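## 3. Locking down your Ekia account

I put this off for months, then Xiomara Lindgren got locked out of hers and I did the whole lot in one evening with a cup of tea.

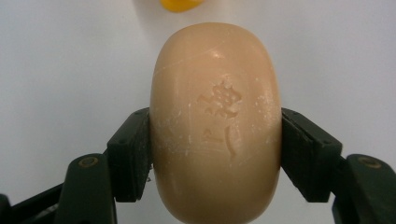
*A bar of soap, stood on end.*

You'll need your phone, the Ekia app and something to write on (paper, please, not a note on the same phone!).

1. Open the app and go to **Settings > Sign-in**. If you only see **Profile**, you're on the old version, so update first and come back.
2. Tap **Change passphrase**. I use four or five unrelated words, which is far easier to type on a small screen than a jumble of symbols.
3. Turn on **Second step** and choose **Code app**. Text messages work too, but mine were slow out in Bratholm and the code kept expiring before I'd typed it in.
4. Scan the square code with your code app, then type the number it gives you. You get 3 tries before Ekia makes you wait about 36 minutes — I found that out the hard way.
5. Tap **Show recovery words** and copy them down in order.
6. Go to **Devices** and sign out anything you don't recognise. I had an old tablet on there that I'd given away in May.

> **Caution:** the recovery words are only shown once. If you close that screen too early, tap **Make new words** and cross out the old set, as it won't work any more.

**Note:** if you share an account, do step 6 while the other person is about. I signed Sunita Ambrose out halfway through a message and she wasn't best pleased.

**Note:** the activity log keeps the last 1000 entries and then drops the oldest. If you want to hang on to them, use **Export** before you start clearing devices.

Once you're back at the main screen, sign out and in again to check the code works. Backups are in section 4.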